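Thermal receipt paper turning blank in storage: what to do with printed strips and labels
Posted in Home Office > Paper and Records 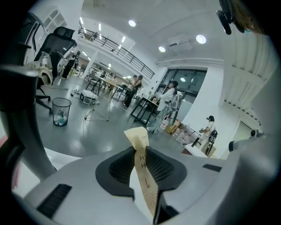 I keep purchase records for a small repair shop, and most of them are thermal paper: till receipts, scale tickets, narrow strips from a Parnex label printer. I file them in clear plastic sleeves in a ring binder. Going through the binder for the year-end, I found that a good part of the oldest sleeves are close to unreadable. The text has gone pale brown or vanished, mostly near the sleeve openings. The strips I had left in a plain paper envelope are still dark.

The binder sits on an open shelf, not in direct sun, in a room that gets to 30 °C in summer. I would like to know the following. Is it the sleeves or the heat? Can the faded ones be brought back? And is there any point in asking the shop to switch to a better grade of paper, or should I scan everything and stop caring about the originals?

Mackenzie Gagnon
2019-10-29

Svetozár Gajdoš

Most likely the sleeves. Direct thermal paper carries a coating with a colorless dye and an acid developer. The print head melts them together and the dye goes dark. Plasticizers from soft PVC migrate into the coating and reverse this. Heat speeds up the migration, so your 30 °C room makes it worse, but ordinary room heat does not usually erase print. Strong heat darkens the whole sheet.

Check the sleeves. PVC feels slightly tacky, smells like a shower curtain and clings to the page. Polypropylene is stiffer and has no smell. Polyester is also fine. Throw out anything PVC and do not reuse it for other thermal paper.

Other things that fade the print: adhesive tape over the text, hand cream, solvent markers, some glue sticks, carbonless forms stored face to face with the receipt. If you need to attach a strip to a sheet, staple it at a blank end.

Recovery. Scan first, in color, at 600 dpi, before you try anything. Then work on the scan. Split the channels and look at blue, where pale brown text usually has the most contrast. Raise the contrast there and discard the other two. I have read totals off receipts that looked blank on the desk. Some people warm the back of the paper with a hair dryer. This can turn the background dark and leave the old print as lighter marks, but you get one attempt and it may take the whole strip to solid gray. I would only do it on something already given up for lost.

On paper grade: top-coated stock lasts longer against oils and plasticizers. It costs more per roll, and you have no say over what your suppliers print on. Change the label printer rolls if you like. Thermal transfer with a ribbon is the better fix if the printer supports it.

Kulik

just photocopy them. I had the same thing with Dhillon fuel receipts, 9 months and they were gone. copy goes in the binder, original stapled behind it. never had a problem after that

Prito

Agree with scanning, with two additions.

Curled or twisted strips should be flattened before you scan, under a book overnight. Do not iron them. Put narrow ones down on a dark backing sheet so the scanner software finds the edges, and turn off automatic cropping if it keeps cutting the ends off.

Name the files by date and supplier on the same day you scan them. I left a batch of 608 for later and it took me most of November to sort out. Whether you can discard the originals depends on the tax rules where the shop is registered, so ask whoever files the return. Until you have an answer, keep them in paper envelopes in a closed drawer.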